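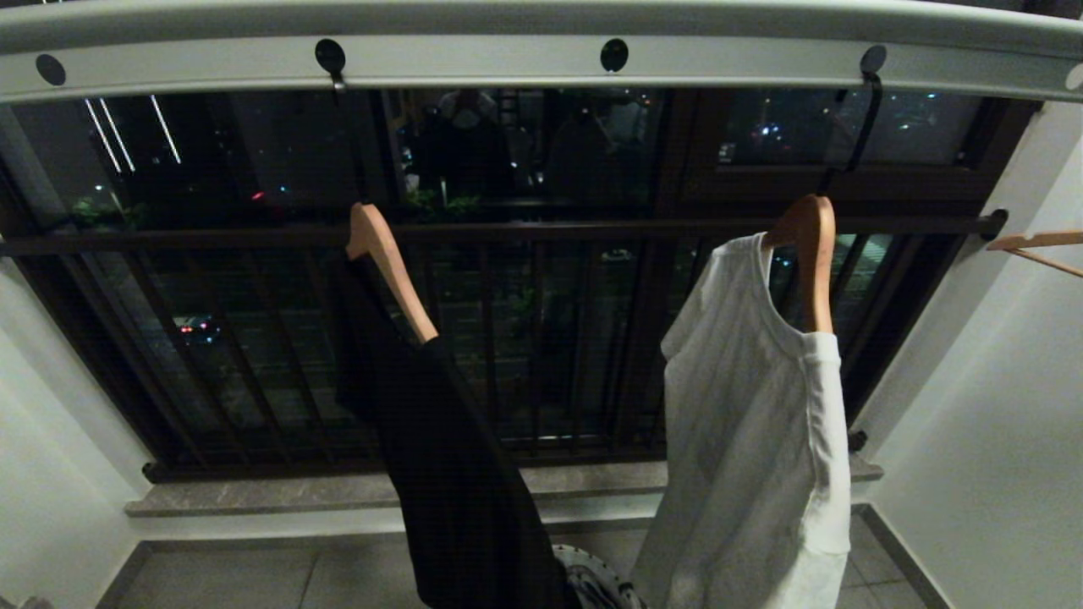 Make & Mend > Young Builders > Robots at Home

Can a Homemade Robot Hang Up a T-Shirt?

Aug 6, 2021
By Kerstin Lenz

You have probably seen a video of a robot doing laundry. The robot picks up a shirt, the shirt goes on a hanger, cheerful music plays, and everybody claps. Before you ask for one, look at the corner of the screen. Sometimes there are tiny words there that say the video has been sped up. Sometimes there aren't any words, and it has been sped up anyway.

My neighbor Itzel Contreras and I are trying to build a clothes-hanging robot at the Tritstead shared workshop. We named it Dirau. I like it, but I don't believe in it yet, and I want to tell you why.

Why are clothes so hard?

Think about a wooden block. If you pick it up, it stays a block. You can turn it over or put it on a shelf and it keeps the same shape the whole time. Robots have been good at moving things like that since before your parents were born.

Now think about a T-shirt. Pick it up by the sleeve and it makes one shape. Pick it up by the hem and it makes another. Drop it and you get a heap. A robot that has learned what a shirt looks like in one heap may have no idea that the next heap is a shirt too.

Color makes trouble as well. A white T-shirt on a hanger in front of a dark window is pretty easy to find, at least for a camera. Hang something black next to it and the edges start to disappear. You can tell where the cloth stops and the night begins, but you have had years of practice. A computer has to decide for every little dot in the picture: cloth or window?

Windows have a second trick. When it is dark outside, the glass works a bit like a mirror. Lamps show up in it as bright streaks, mixed in with the real lights of the city. To a robot, a lamp in the glass can look like a lamp hanging in the air outside.

What about the hanger?

A hanger seems simple. It has two sloping arms and a hook, and you can put it on a rack without looking. Try doing it while wearing oven mitts, with one eye shut. That is closer to what Dirau has to work with.

The hanger also swings. Touch one side and it tips, and then the spot you were aiming for has moved. Itzel wrote a program that waits for the swinging to stop. It works, but it makes the whole job very slow.

So how well does Dirau do?

In June we ran a long test. We gave Dirau 600 tries at putting a T-shirt on a hanger, and it managed 364. That is roughly six out of ten. Imagine you dropped four out of every ten plates you carried to the table. Someone would ask you to sit down.

We also used the same T-shirt every time, which is a little bit like cheating. When we switched to a shirt with buttons, Dirau got it right five times and then jammed its own thumb in a buttonhole.

A company called Drandodano sells a kit that is supposed to fix this. The box says "Hangs any garment!" I wrote to ask if that included a wet sweater, a bathrobe or a baby's sock. I have not had an answer.

Questions to ask about any robot video

Was it sped up?
How many times did they try before it worked?
Is there a person just out of view, steering?
Would it still work with a different shirt, in a different room, at night?

Try it yourself

Get one T-shirt, one hanger and a helper. Put on a blindfold. Your helper is the camera and may only say "left," "right," "up," "down," "grab" or "let go." Those are your seven words if you also allow "stop," and you will want "stop." Time yourself, then do it again with the shirt rolled into a ball.

Itzel thinks Dirau will be hanging up a whole basket of laundry by next year. I have told her I would like to see it do two shirts in a row first.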